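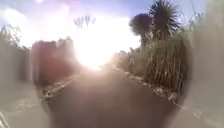
発表者用ノート
園路沿いの植栽を手入れする 低い日差しの時間帯の歩き方と作業の組み方
話し手:キラン・ドゥベイ
2021年8月22日 ヴォンドモント緑地 講習室
持ち時間60分(質疑を含む)

はじめに

名前を言う。ヴォンドモント緑地で植栽の管理を担当していること、前の職場は苗の生産だったことだけ話す。経歴は長くしない。

今日の話は舗装した園路と、その脇にある植え込みについて。花壇の作り方の話を期待してきた人がいるかもしれないので、最初に断っておく。花の話はほとんど出てこない。

話の順番。まず園路と縁の砂利。次にコルディリネ(ニオイシュロラン)。それから葉の長い大型の草もの。そのあと低木の列。最後に朝夕の作業の組み方。

配布資料は受付の横の机にある。取っていない人はここで取ってもらう。

園路について

園路の舗装は濃い灰色。色の話を先にする。濃い色の舗装は夏に熱を持つ。犬の散歩の人から相談が多いのもこの点。昼過ぎの路面に手の甲を当ててみると分かる。植物の側から見ても、路面の際に植えたものは根元が乾きやすい。

まっすぐな園路は見通しがよい。遠くから人が来るのが見えるし、手押し車も楽に通る。ただ、日の向きと園路の向きが重なると、低い日差しが正面から来る。向こうから来る人の姿が見えにくくなる。自転車を押してくる人、子ども、地面に置いた道具、どれも見えにくい。

会場に聞く。「ご自宅や職場の通路で、朝か夕方にまぶしくて困る場所はありますか」。手が挙がったら一人か二人に場所を話してもらう。出なければそのまま先へ進む。

掃除の話。舗装面は週の始めと終わりに掃く。濡れた葉は滑るので、雨のあとは予定になくても掃く。ブロワーを使うと砂利が飛ぶので、縁の近くはほうきにする。ほうきは硬めのもの。柔らかいものは石が引っかかって余計に時間がかかる。

縁の砂利

園路と植え込みのあいだに、明るい色の砂利の帯を入れる。役目は泥はねを止めること、雨水を逃がすこと、それから縁がどこかを目で分かるようにすること。濃い舗装の横に明るい石があると、薄暗い時間でも境目が拾いやすい。

砂利の下には透水性のシートを敷く。敷かない方法もある。敷かない場合は年ごとに石が土に沈むので、足す量を見込んでおく。私は敷くほうを選んでいる。シートの継ぎ目は広めに重ねる。ここを惜しむとスギナが出てくる。

石が路面に出てくる件。どう作っても多少は出る。踏むと足首をひねるので、掃除のときに戻す。大きめの石を混ぜてある場所では、大きい石が路面側に転がっていないかを先に見る。

縁材を立てるかどうかはよく質問される。立てれば石は止まるが、今度は縁材につまずく人が出る。立てるなら路面と同じ高さにそろえる。

エキンジ(Ekinci)という名前の試験区画を緑地の北側に持っていて、そこでは縁材なしの区間と縁材ありの区間を並べてある。休憩のあいだに見に行ける。入口で靴の泥を落としてから入ってほしい。

雑草は小さいうちに手で抜く。砂利に除草剤をまく人もいるが、隣の植物の根が砂利の下まで来ていることを忘れないように。コルディリネの根は思ったより横に出る。

コルディリネ

和名はニオイシュロラン。英語では cabbage tree と呼ばれる。ニュージーランドの植物。キャベツとは関係がないが、若い芽が食用にされたことから来た名前だと説明されることが多い。ドラセナの名前で売られていることもあるので、買うときは札の学名を見る。学名は Cordyline australis。

細い幹が立ち、てっぺんに細長い葉が四方に広がる。株によって頭の形はかなり違う。葉が放射状に硬く張り出すものもあれば、丸くまとまるものもある。並べて植えても同じ形にはそろわない。そろえようとして片方の葉を切る人がいるが、やめたほうがよい。切った葉先は茶色くなって、そのまま長く残る。

下葉の処理。枯れた葉は垂れ下がって幹に沿って残る。引いて抜けるものは抜く。抜けないものは無理に引かず、幹の近くで切る。皮ごと剥がすと傷になる。落ちた葉は繊維が強く、芝刈り機の軸に巻きつく。刈る前に必ず拾う。粉砕機にもそのままでは入れない。短く切って束ねて出す。

ここで実物の葉を回す。縦に裂いてもらう。手で横にちぎろうとしても簡単には切れないことを確かめてもらう。葉の縁で指を切ることがあるので、先に言っておく。

寒さ。成木は軽い霜なら耐えるが、若い苗は一冬目が難しい。葉を上にまとめてひもで縛り、中心の芽を守る。ひもは春に必ず外す。外し忘れると新しい葉が曲がって出る。

水はけ。これがいちばん大事。重い土に深く植えると根が腐る。植え穴の底を固めない。周りより少し高く植える。

根元に水をためる土手を作るやり方は、活着するまでの最初の夏だけにする。

背が高くなりすぎた場合。幹を途中で切ると、切り口の下から複数の芽が出て、頭がいくつにも分かれる。それでよければ切ってよい。切り口は斜めにして水を切る。時期は暖かくなってから。私は6月に切ることが多い。

大型の草もの

コルディリネの足元や手前に、葉が長く立ち上がる草姿のものを合わせる。丈があって株が密なものを選べば、それだけで園路の壁になる。候補はニューサイラン、パンパスグラスの小型種、カレックスの大きいもの。性質はそれぞれ違うので、まとめて同じ手入れをしない。

ニューサイランは常緑。刈り込まない。傷んだ葉を根元から抜くか切るかする。葉の途中で切ると見苦しくなる。

パンパスグラスは冬の終わりに低く刈る。葉の縁で手を切る。長袖と厚手の手袋、それから目の保護。ゴーグルを嫌がる人が多いが、葉先はちょうど顔の高さにある。

カレックスは手でくしけずるように枯れ葉を取る。これは手袋をしたままの指でできる。時間はかかる。

株が大きくなって園路に倒れかかってきたとき。ひもで縛るのは応急処置で、見た目も悪い。園路側の葉を根元から間引く。それでも足りなければ株分けをする。植えるときに、育ったあとの幅の半分に余裕を足した距離を路面から空けておけば、この作業はずっと少なくて済む。苗のときは隙間だらけに見えて、つい詰めて植えてしまう。私も以前プレルテント(Preltent)の区画で詰めて植えて、結局39株のうちかなりの数を掘り上げた。掘り上げた株は圃場に移した。

株の中にはごみがたまる。飲み物の容器、袋、落ち葉。奥に手を入れる前に棒で探る。蜂の巣があることもある。夏の終わりは特に注意する。

黄色くなった葉をどこまで取るか。全部取ろうとすると株が痩せる。外側から取っていき、手前から見て気にならない程度で止める。緑と枯れ色が混ざっているのは普通の姿で、病気とは限らない。斑点が急に広がる、根元が柔らかい、臭いがする、この場合は報告してほしい。

休憩(時計を見る)

飲み物は廊下。北側の区画を見たい人はモーシン・ジャンジュアが案内する。ここで半分を過ぎていたら、次の低木の話は短くする。

低木の列

草ものの先に低い低木を続けると、高さが段になって見通しが保てる。園路の奥まで背の高いもので埋めると暗くなり、人が通りたがらない。

高さは腰より下に保つ。刈るのは年に2回。花の咲くものは花のあと。一度に深く刈らず、前の年の枝が残るところで止める。内側が枯れ込んでいる株に深い刈り込みをすると、そこから芽が出ないことがある。

路面側の面はわずかに傾けて、裾を広く仕上げる。裾に光が入って下枝が残る。垂直に刈ると裾から透けてくる。

欠けた場所の補植は、隣の株の根が張っているので大きめの穴がいる。古い根を切って取り除き、新しい土を入れる。補植した株は目印の棒を立てて、水やりの当番が分かるようにする。

品種の質問が出たら資料の裏の表を見てもらう。ここで一つずつ説明しない。

朝夕の作業の組み方

日が低い時間の話に戻る。

夏の作業は朝早くに始める。人にも植物にも楽だが、光が真横から来る。太陽に向かって進みながら刈ると、刃先も刈った線も見えない。進む方向を逆にして、日を背にする。移動の歩数は増えるが、そのほうが仕上がりがそろう。

それができない区間もある。園路の向きが決まっているからだ。そういう区間では順番を変え、手で抜く作業や拾う作業を先に済ませ、刃物を使う作業は日が上がってから始める。

通行する人への配慮。日を正面に受けて歩いてくる人には、しゃがんでいる作業者が見えない。声をかける係を決める。反射ベストだけに頼らない。逆光では色がつぶれるので、ベストの色はあまり効かない。道具は砂利の上に置き、路面には置かない。ホースを横断させるときは短い時間で終わらせ、人が来たら作業を止める。

つばのある帽子は全員。サングラスは、木陰に入ったときに外せるよう首ひもを付ける。

点検の時間も考える。葉の傷みや虫は、逆光だと見落としやすい。反対に、蜘蛛の巣や細い枝の飛び出しは逆光のほうがよく見える。私は同じ園路を朝と曇りの日の昼に分けて歩く。メモは別の紙にする。

水やりは日が強くなる前に終える。スプリンクラーの水が路面にかかると、低い日差しを反射してさらにまぶしくなる。開園前に止まるようにタイマーを合わせる。

作業の例。ゼロヴソープ(Zerovthorpe)側の入口から始める場合。
集合、道具の確認。
路面を掃く。石を戻す。
砂利の草を抜く。
コルディリネの落ち葉を拾って束ねる。
草ものの外葉を取る。
休憩。
低木の刈り込み。
もう一度路面を掃く。
道具の数を数えて片付ける。

最後の掃除を省かないこと。細長い葉が一枚路面に残っているだけで、車いすの車輪に絡む。

質疑

出そうな質問と、答えの要点。

コルディリネは鉢でも育つか。育つ。鉢は重いものを使う。頭が大きくなると風で倒れる。

苗から幹が立つまでどのくらいか。場所と水で大きく違うので年数は約束しない。急ぐなら幹のある苗を買う。

砂利の色を濃くしてもよいか。よいが、境目は見えにくくなる。夜間の通行があるならすすめない。

葉は堆肥になるか。なるが遅い。ほかの落ち葉と一緒に積むと、いつまでもひものように残る。別の山にする。

分からない質問は分からないと言い、連絡先を聞いておく。

終わりの連絡

手袋を貸した人は返却箱へ。回した葉は持ち帰ってかまわない。次回は北側の区画で株分けの実習をする。申し込みは受付の用紙に書く。スコップは貸し出す。雨の場合は講習室で刃物の研ぎ方に変更する。

部屋は次の利用があるので、椅子を壁際に戻してから出る。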